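Table setting and fruit service in small guest rooms
Speaker notes – Nesma Berrada, Clonbridge, Apr 3, 2019

Slide 1. Scope

Introduce the Pedari survey in one sentence. 57 guest rooms, each with a single table used for both serving and storage. The talk covers the table only. Seating and lighting are in the handout.

Say early that the method is plain: list what stands on the table, mark where it stands, and measure the clear cloth left at the front.

Slide 2. The back row

Most hosts in the survey keep washing-up and serving ware along the wall side. Go left to right: orange plastic basin with stacked metal bowls, red basket behind it with the glass pitcher, white jug with grey lid, then the pink glass bowl with dishes in it. Point out that the tall items are all on the wall side and that the cloth in front is left for food.

Mention the upright dish in the glass bowl. Standing a flat dish on edge saves width but raises the load, and a bowl on a smooth cloth should not be loaded above its rim on one side only.

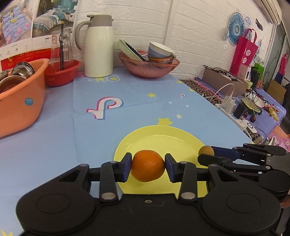
Slide 3. The cloth

Light blue ground, stars, large looped motif. Two points for this audience.

First, a printed motif acts as a marker. In the Dendton rooms, hosts used the print to put the plate back in the same position after wiping down. A plain cloth gave more drift over a day.

Second, fold lines. A cloth stored folded keeps its crease, and small round fruit will settle against it. Press it or store it rolled.

If asked about size: the cloth we recommend for a standard guest table is 465 mm longer than the top. Do not go into hem types.

Slide 4. The fruit plate

Yellow plastic plate. The rim is the part to discuss. Large fruit stays put by its own weight, small fruit does not. Set the large orange first, the guava against it, and the small round fruit last, towards the rim where it can be picked up without disturbing the rest.

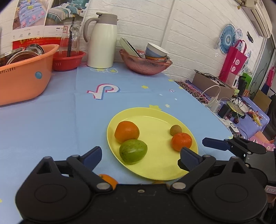 Fig. 2. Mixed fruit on the yellow plate: orange, guava, longan and mandarin.

Mixed sizes also ripen at different rates. El Sherbiny trials in October used one plate per table, refilled every 6 hours, and softer fruit was taken off at each refill. Give the interval, skip the table of results unless there is time.

Slide 5. Wall side

Short slide. A poster hung behind the table limits the height of the back row if it is meant to be read. Keep the jug and the pitcher below its lower edge.

Slide 6. Questions

Likely ones: metal or plastic for the basin (either, check the base for grit), whether the pitcher needs a cover (yes, if filled in advance), and whether the plate should sit in the centre. Answer to the last: place it within reach of the front edge.

Handouts are by the door. Return the sample cloths to the Clonbridge box.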